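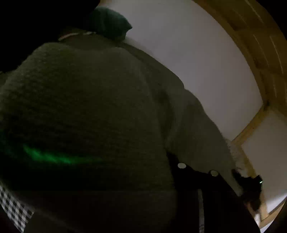 Rosaura Arboleda wrote back on the wool thread before I had even opened the notebook, and I copy her words: "If the sweater is dark and fuzzy, brush it first and then look at the knit. On dark wool you will believe there is a hole where there is only lint." So I start the entry with this, and I admit that last month I marked two holes which were lint.

Wednesday, morning, mending table

The olive-grey sweater. Soft knit, a little fuzzy on the surface, with fine rows going across the front. The color is between olive and grey and changes very much with the lamp. Near the window I would call it green, under the lamp nearly black, and for matching yarn this is a problem.

I compared with the shade cards we have. Flaveo 39 is the nearest, but it is smoother than the sweater and a darn made with it will shine. The Goltcombe wool has the correct hairiness and is too brown. I tried one strand of each, held together, on a small square of 20 stitches. From arm's length it is good. From close one sees the brown. I will wash the square before I decide, because Goltcombe always opens a little in water.

Brushing: soft brush only, from shoulder to hem, always in one direction. Then tape on the left sleeve where the brush did not take everything. The tape pulled more fiber than I like and I stopped after the cuff. Rosaura says a damp sponge is better for this kind of knit. To try.

Found after brushing:
– thin place at the right underarm, the rows still complete, no broken yarn
– one pulled loop near the hem, put back with the small latch hook
– neckline a bit stretched on one side, I leave it until after washing

For the thin place I want to do Swiss darning over the existing rows, not a woven patch. The underarm moves too much and a patch would feel like a coin there. Question for Callthorpe: do they still have the 2-ply in loose skeins? Their list shows only the 500 gram cones and I need maybe one tenth of that.

Afternoon

Square washed in cool water, rolled in the towel, laid flat on the rack. The brown is weaker now. I think the mix will be accepted.

Bermúdez lamp is again flickering when the iron is on. Please do not use both on the same socket.

To do: sponge test on the inside of the hem, wind the mixed yarn, write the ticket (2,286) with the words "two yarns held together" so that the next person does not search for this shade on the card.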